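Engineering Technology Students Advance Robotic Computer Disassembly Project

Vilel Technical College, Department of Engineering Technology
August 11, 2025

Students in the second-year automation course at Vilel Technical College have entered the final stage of a project in which a robotic arm is programmed to service and take apart retired desktop computers. The work is carried out in the college's Listau Laboratory under the supervision of Ourania Economou, senior instructor in automation, and is scheduled to conclude with a public demonstration before the end of the term.

The project began in March, when the college's information services office released 496 desktop computers from classroom use. Most of the machines were sent directly to a licensed recycler. A smaller group was set aside for the engineering technology program, and the students were asked to determine which steps of the disassembly process could be carried out by a robot and which should remain with a technician.

Five students make up the project team. They have divided the work between motion programming, fixture design and record keeping, with each student required to spend time in all areas before the final assessment. Bilal Nassar leads the programming group, and Duangjai Hemmin is responsible for the fixtures and trays that hold parts at the work station.

According to the team's interim report, the removal of memory modules and expansion cards was selected as the first task. The parts are of standard size and the slots are found in predictable positions within any one model of computer. The processor and its socket were reserved for the second stage, when the students had gained experience in planning slow approaches to delicate components.

"The socket is where the students learn patience," Economou said. "A motion that looks correct on the computer screen may still come in at the wrong angle. They are expected to stop, write down what they saw and adjust the program before they try again."

The team has logged 512 trial runs to date. Each entry lists the program version, the computer model, the starting position of the arm and the result, along with the initials of the student at the controls. Runs that were stopped early are kept in the log and are reviewed at the weekly project meeting — a practice the department adopted from its industrial partner, Conanis, which provides technical advice to the course.

Funding for the project was provided through the Shimada Applied Learning Grant, which awarded the department $3,283 for tooling, replacement parts and printed materials. The department contributed laboratory time and safety training. All students completed the training before they were permitted to operate the arm, and an instructor is present whenever it is in use.

Current work centers on Dell desktop computers, with the case opened and laid on its side so that the gripper can reach the motherboard from above. Students are comparing approach paths to the processor socket and the memory slots.

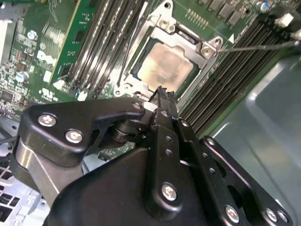
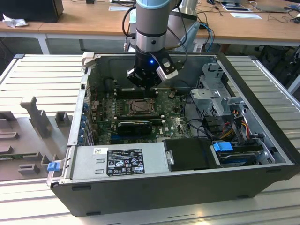
Sohail Janjua told the department that the work had changed his opinion of automation courses, which he had expected to be taught mainly through simulation. He said he would welcome a similar project based on laptop computers — a harder problem, in his view, given the smaller screws and the number of adhesive parts — and asked that the students' trial log be made available to other colleges once the assessment is complete.

The department has confirmed that the log and the final report will be placed in the college library after grades are issued. Admission to the demonstration is free, but space in the Listau Laboratory is limited and visitors are asked to register in advance with the engineering technology office. Safety glasses will be provided at the door.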